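Keeping hand tools where they belong: an interview with the tool store manager at Wernholm

The tool store at the Wernholm depot issues hand tools to the maintenance crews and to the fitting shop next door. It holds 383 items on its register, most of them small. The store manager has run it for six years and rewrote the issue procedure in January. We spoke at the sorting bench.

The old procedure let a fitter sign for a complete case and return it at the end of the job. Checking was left to the fitter. "The case came back shut, so it was booked in as full," the manager says. "The next crew would open it on site and find a gap." At the stocktake before the change, 17 items were on the register and could not be found.

Cases are now opened on return and everything is laid out before anything is put back. The manager regards this as the main change. "If you put tools away as you pick them up, you only see the ones you have. Lay them out first and you see what belongs together." Tools are grouped by type, wiped, checked at the handle and the working end, and then returned to the case. Anything doubtful goes to one side until the rest is finished.

Crews also bring back tools in whatever was to hand. The manager does not object to bags and boxes, provided they are emptied at the bench. "A paper bag is fine for carrying. It is a poor place to keep a screwdriver, and it tells you nothing about what is in it."

The gray plastic case lies open, with the orange-and-black tools beside it and the cardboard box and yellow paper bag kept to the edges of the mat.

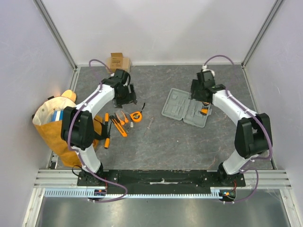 Cases, labels and spares

The store uses moulded cases from Lacerda and open trays from Wollik. The manager prefers cases for anything leaving the building and trays for the fitting shop, where tools go back several times a shift. Each case has a printed contents list inside the lid. Earlier lists were handwritten and went out of date.

Spares are kept at the Omham site, with 236 items on a separate register. A replacement can take up to six working days. Until it arrives, the case is tagged as incomplete and stays on the shelf. "Crews ask to take it anyway. The answer is no, unless they sign for the gap."

The next stocktake is due in January.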